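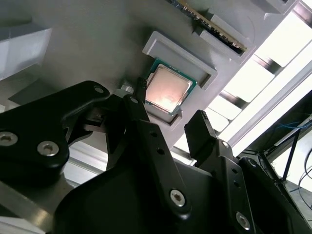
How long should I allow to set up the chip and memory demo for an open day? Three hours if it's your first go, and one if you've done it before and know where the hex keys live.

Home | Guides | Open days | Spares | Contact

Section 14: Getting the Tully demo ready for visitors

I wrote this after our October open day at Stuvville, where I did half of it in the wrong order (twice!), so please learn from me. You'll want the light grey panel with the holders, one processor and one memory module.

1. Bolt the panel down first. Give it a good shove with your hand. If it wobbles now it'll wobble all afternoon.

2. Go over the silver hex screws on the gripper, the big ones and the small ones by the fingertips. Snug is fine.

3. Sit the processor in its holder and the memory module in the slot holder. Hold the module by its sides and keep your fingers off the gold contacts.

4. Load program 516 and run it at the slowest speed, with the fingers open, so you can watch them come up to the chip.

CAUTION: Hands out before you press start. I mean right out, behind the tape.

5. Happy with that? Close the fingers a little at a time until they hold the chip without squeezing it.

Note: strong sun through a window can upset the camera. Pull the blind down before you teach any positions, and leave it down!

6. Save, then do one full run before you open the doors.

Comments

skonis_fan: Step 6 saved my bacon, cheers.

benchmouse: Does 516 work with the older panel?

greylead: It does, but reteach the memory slot.

Patberg Demo Guides | Part no. 2885 | Contact us | Back to top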